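Clavolia Forums > Manipulation > Datasets and collection

Thread: cloth demos, egocentric - cut the fumbles or keep them?

punlow_pete
Been collecting garment handling for the Punlow folding model, head cam, both hands in view. 133 episodes so far. Policy trained on the first batch reaches fine, grabs fine, then just sort of hovers once the cloth bunches up. Loss looks good which is annoying.

Question is what to do with the messy middle. I've been trimming anything where the person stops and regrips. Gets each clip down to 10 seconds or so. Cleaner but now I wonder if I've thrown out the bit it needs.

Setup: cloth held up in front of the body, shake out, find an edge, lay on the desk. Same spot every time, by the windows.
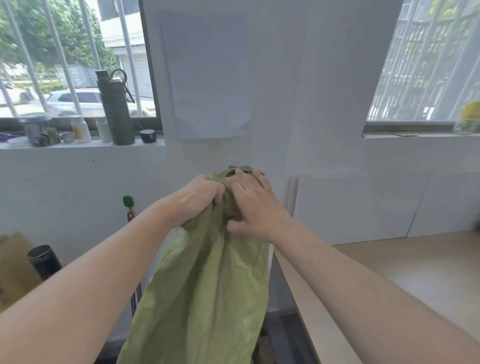 Labels are per phase - reach, gather, find edge, spread, lay. Gather and find edge are where my two labellers disagree constantly. One calls it gather until the fingers let go, the other switches as soon as a hand flattens out. Haven't settled it.

hessian_bag
Keep the fumbles. You cut every recovery out so it's never seen one. Of course it hovers.

stallholm_dev
Disagree, sort of. We kept everything at Stallholm and got a policy that regrips forever. Pats the cloth, lets go, pats it again. Very lifelike, no use at all. Had to go back and cap it at 2 regrips per episode before it would commit to anything.

hessian_bag
That's a balance problem tho. You had people dithering on camera and you trained on dithering. Tag the recoveries and sample them at whatever rate you like, don't delete them at the source. You can't get them back.

stallholm_dev
Tagging costs money. Somebody has to sit there and do it.

punlow_pete
I do still have the raw files. Only the trimmed ones went into training. So nothing lost except my evenings.

mop_and_bucket
Different worry. One spot, one background, daylight coming in? Your colour and exposure will wander all over the place between morning and arvo. We had a model that only worked before lunch, took ages to work out why. Move the person around. Turn them to face a different wall every few episodes.

punlow_pete
Half and half. I wanted the clutter, sill full of bottles and so on, figured it's closer to a real house. But yeah it's the same clutter every time so it's probaly learned the sill.

hessian_bag
Mask the background and see if the hovering changes. Cheap test. If it gets worse you've got your answer.

Liv Granström
We did a cloth set at Nygård, 40 garments, and the number of garments mattered far more than the number of episodes. How many do you have? If most of the 133 are the same few shirts I would fix that before touching the trimming. Thin cotton and thick knit bunch completely differently and the hands do different things.

Also on the labels: write the rule from the cloth and leave the hands out of it. Gather ends when a hem or edge is visible outside the bundle. Our labellers stopped arguing after that, mostly.

stallholm_dev
visible to who? In a head cam the hand covers the edge half the time

Liv Granström
Visible in the video, to the labeller. If it is hidden they mark it uncertain and we leave that stretch out of phase training. It still goes in for the action model.

stallholm_dev
ok that's fair. Still think you'll lose a lot of stretches

punlow_pete
Garment count is embarrasing, not posting it. Will raid the op shop. I like the hem rule, trying it on a small batch tonight with both labellers blind to each other.

Plan for now - put raw clips back in, tag regrips only, no cap to begin with. Background mask run going in parallel.

mop_and_bucket
get some dark stuff at the op shop too. Black fabric against a bright window is horrible, better you find out now

hessian_bag
post the numbers with and without the cap pls. Stallholm and I have a disagreement to finish

punlow_pete
Will do. Might be September, sharing the GPU box with the grasping lot.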